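5.3 Loss of pose reference during hand-held collection

The most costly fault of the study was found late. In April, while replaying demonstrations from the second collection block, Lahtinen noticed that the end of several trajectories lay below the height of the table by more than the length of a finger pad. The video for the same episodes looked normal and the episodes had passed our automatic checks, which tested for dropped images, gripper width out of range and recordings shorter than 6 s. None of these checks looked at whether the recovered camera path was physically possible.

We first suspected the scale estimate. The mapping stage, Stuto, builds a map from one slow walk-through of the workspace and then localises each demonstration against it. If the scale of that map is wrong, every episode in the session should be wrong by the same factor. This was not what we saw. Within one session most paths agreed with the table plane to 8 mm, while a minority departed from it suddenly, usually during a wrist rotation, and did not come back. The error was therefore introduced during localisation, in individual episodes, and the map itself was sound.

Trịnh and Lâm then stepped through the affected recordings by hand. In nearly all of them the departure began when the operator tipped the gripper back to clear the rim of a container or to change grip. In this attitude the wide-angle lens loses most of the tabletop. What remains is ceiling, window and the gripper's own housing, and the housing moves with the camera. Features tracked on it report that the camera is still. Features on the ceiling are few, and the window gives almost none when the sky is bright.

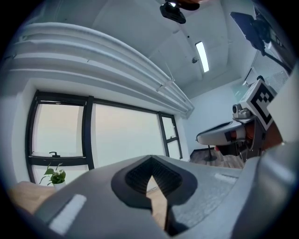 Figure 7. View from the hand-held gripper's camera with the tool tipped back. The gripper body occupies the lower part of the image; ceiling, window and part of a robotic arm are visible beyond it.

Our pipeline did mask the gripper, but the mask had been drawn for an earlier housing and was never revised when the finger pads were changed. A band along the upper edge of the housing was left exposed. With the tool level this made no measurable difference, as the table supplied enough good features to outvote the bad ones. With the tool tipped back, the exposed band could supply the majority, and the estimator accepted a nearly stationary camera while the inertial data said otherwise. The weight given to the inertial term had been lowered in an earlier release to suppress jitter -- a change we now regard as a mistake.

The consequence on the robot was a collision. A policy trained on the uncorrected set was run on the Gevell arm on a Friday afternoon with Bạch at the stop button. On its third attempt at the task the arm descended past the grasp height and pressed the fingers into the table. The force limit tripped at the controller, but the stop was slower than expected and one finger mount cracked. There was no injury. Srithong's inspection of the log showed that the commanded height had been below the table before contact, so the controller had followed a bad target correctly.

Of the 2000 episodes in the block, 275 were rejected after reprocessing with a new mask and the original inertial weight. We made two further changes. Any episode in which the recovered path crosses the table plane is now discarded before training, and the arm controller refuses targets below a fixed height whatever the policy requests. The second measure should have been present from the start. It had been left out because the demonstrations were assumed to contain no such targets.

The reprocessed set has not removed the problem fully. Long tipped-back intervals still show slow drift, small enough to pass the plane test, and we have no independent measurement of the tool pose with which to bound it. Operators in the third block were asked to keep some part of the table in view during regrasps. Compliance varied, and the instruction may itself have narrowed the range of wrist motion in the data; Section 6 returns to this when comparing the Laaksonen and Okik task sets.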